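Household Practice | Storage and Kitchens
Reading time: 9 min
Home Issues Authors Search

3.2 Vessels for dry goods

The second group of objects comprises containers used for dry, granular food. In the Histora survey, these were recorded separately from tins, bags and cardboard packets, on the grounds that a container with a handle is both stored and poured from. Of the 410 containers entered in the register, 40 had a handle and a lid. Each was recorded on the table at which it was normally used, and the table was not wiped beforehand. Crumbs and spilt grains were treated as part of the record.

Fill level was noted by eye in three classes (low, middle, high). Weighing was tried in February at the Fidow site and given up, as the empty weight of many vessels could not be obtained without tipping out the contents.
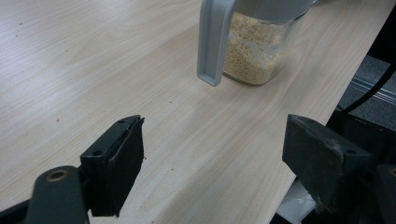
Figure 4. Glass jar with grey handle and lid, holding beige granular food, on a light wooden tabletop.

The contents of such vessels are often hard to name from appearance alone. Couscous, quinoa and breadcrumbs are close in colour when seen through glass, and the register therefore uses the single heading 'pale grain' unless a label or the householder supplied a name. Coders at Shi first used a longer list of headings – this was later merged, and the earlier entries were recoded to match.

Residue was scored apart from fill level. The Codumer scheme, on which our coding sheet is based, has one field for matter left on the inner wall and another for matter lying on the base, and the two need not agree. A glass pitcher may hold a pale granular substance on its floor, heaped slightly to one side, and also carry small dark flecks on its walls; both fields are then filled in and the fill level is entered as low. No attempt was made to identify flecks of this kind.

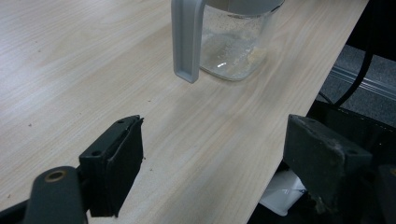
Vessels with a stated capacity below 300 ml were left out of the analysis of residue, as their walls could not be inspected reliably through the opening. For the remainder, the material of the body was the main factor in how complete an entry could be. Where the body is clear glass, as in the pitcher with the squared-off grey handle, the low contents can be recorded with the lid in place. Opaque vessels had to be opened, and these entries are marked with an asterisk in the register. Handle shape was coded but is not considered further in this section.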